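Sivwood tenants get new rules for water and balconies

27 November 2019

The tenants of the Sivwood apartments voted last night to accept new house rules on water use, after a summer in which the pressure on the upper floors was often too low for a shower. The rules start in March, when the work on the roof tanks is planned to be finished.

The meeting took place in the ground floor hall of Block 2 and was longer than expected. It began with a report from Rami Azar, the building manager, who explained the condition of the tanks. There are 9 of them on the roof, and every tank holds 1000 liters. Two have cracks near the outlet pipe and cannot be filled completely. The company Bataineh will replace both and will also clean the others.

"The tanks were never made for so many apartments," Mr. Azar told the meeting. "When the last block was added, the pipes were made longer, but the storage stayed the same."

The cost of the work will be paid from the repair fund. Tenants will not receive an extra bill, but the monthly service charge will be looked at again next year. Several people asked for a written promise that the charge will not go up before then. Mr. Azar answered that he has to speak with the owner first.

Most of the discussion was about hours. City water reaches the building in the night and the early morning, and the pumps fill the tanks during this time. If many households use a lot of water in the evening, the tanks on the east side are empty before the pumps start. The first proposal was to forbid heavy use of water after eight in the evening. Nour Haddad, who lives on the sixth floor and works shifts at the hospital, spoke against it.

"I come home when other people go to sleep," she said. "If I can't use water in the evening, I can't use it at all."

After some changes to the text, the meeting agreed on a softer rule. Tenants are asked to do their washing and floor cleaning between 9 in the morning and 8 in the evening if it is possible for them. Those who work late can leave their name at the office and will not be reminded. There are no fines in this part of the rules.

The second part is about balconies, and here the rules are more strict. Water from hoses and plant pots has run down the front of Block 1 for years, and the paint under the third floor has come off in long strips. Florian Tessier, an engineer who lives in the building, showed the meeting a plan of the drains. He said that the balcony drains lead to the same narrow pipe as the rainwater and are easily blocked by leaves and soil.

From March, every drain opening on a balcony must have a metal cover, which the office will give out for free. Hoses may not be used to wash the balcony floor. A bucket and mop are allowed. Washing machines can stay on the balconies, but the waste hose must be fixed to the drain and must not lie loose on the floor. Carpets should be washed in the yard, where a new tap will be installed beside the bicycle rack.

The plan was accepted with 30 votes for and 8 against. Some of those who voted against said they support the repairs but would prefer that the old drain pipe is replaced at the same time. Mr. Azar said that a price for the pipe has been requested from Bataineh and also from a second company, Benell, and that both offers can be read in the office when they arrive.

Archana Singhal, who prepared the text of the rules together with Mr. Tessier, will put a printed copy in every mailbox. A version in Arabic and a version in French are also in preparation. Tenants who find a mistake in the text are asked to write to her before the final copy is signed.

The next meeting will be in March, after the first filling of the new tanks.

Laundry day on a balcony, with a top-loading machine.

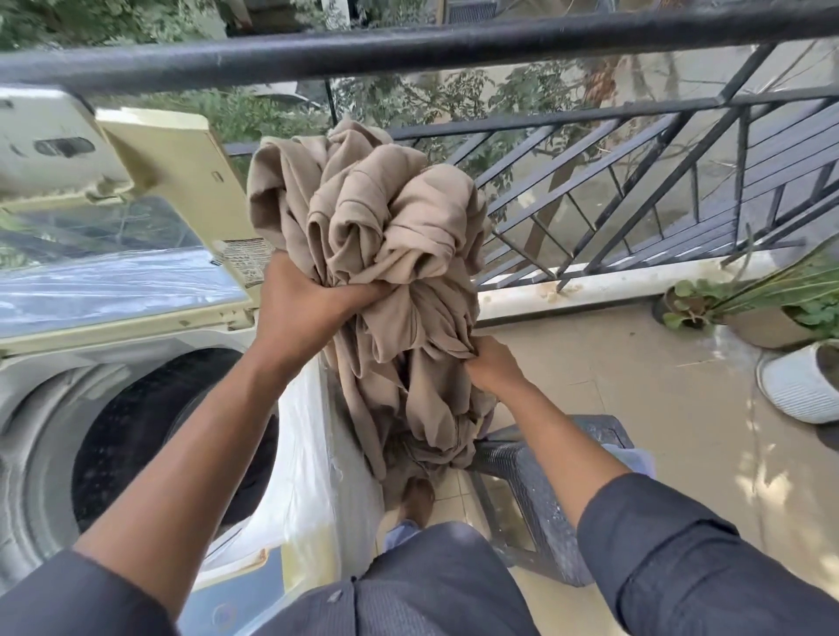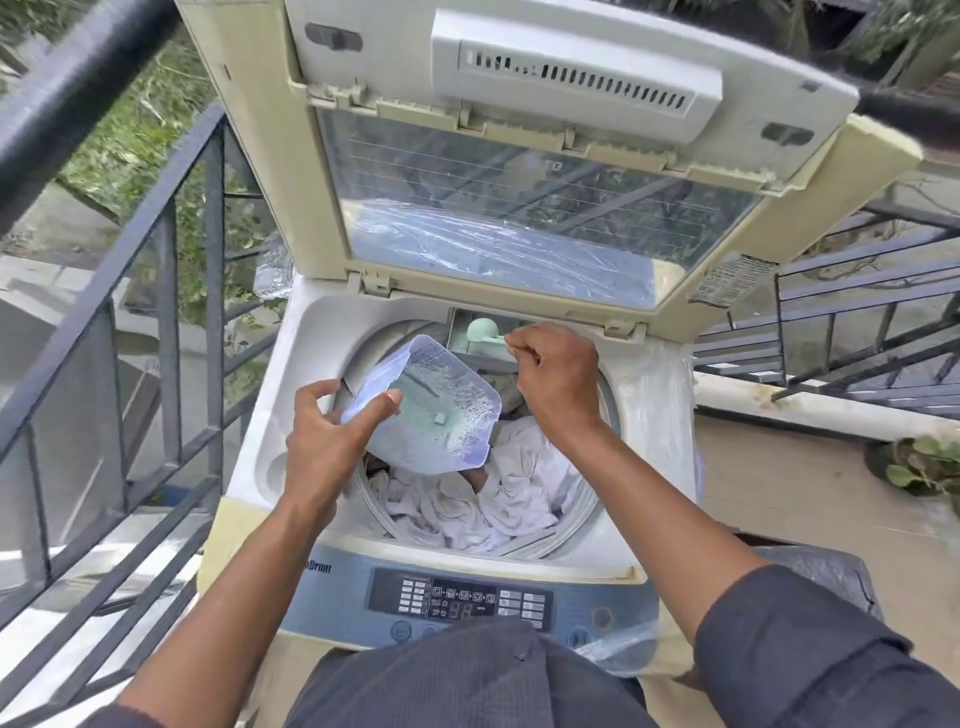
Also in the neighborhood

The Flundilow bakery on the corner of the market street is closed while a new oven is put in. The owner, Imad Abu Hammour, says that bread can be ordered by telephone and collected at the side door in the morning. The cake counter will open again later than the bread counter, and orders for birthdays cannot be accepted at the moment.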